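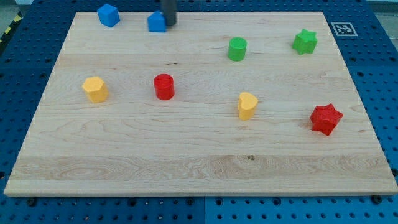 Re: Best finish for a maple board?

borden_shop
May 29, 2023
Wipe-on oil, all the way! I put four thin coats on my maple kitchen board back in March and wow, the wavy grain just glows. Sand to 220 first, wipe off the dust, and leave it overnight between coats.

sakai22
Four is overkill. I do two, then wax. Same glow, half the waiting.

borden_shop
Two looked patchy on mine, especially near a knot. Knots drink it up!

Ballell_Mike
Love this thread. Has anyone gone to 2,000 grit? I tried it on a scrap and it felt like glass.

sakai22
Too fine for me, the oil barely soaks in. Stop at 320.

avel_oak
Disagree, I wet sand the last coat at 2,000 and it's gorgeous (takes me 20 minutes a side). Try it on a scrap first though.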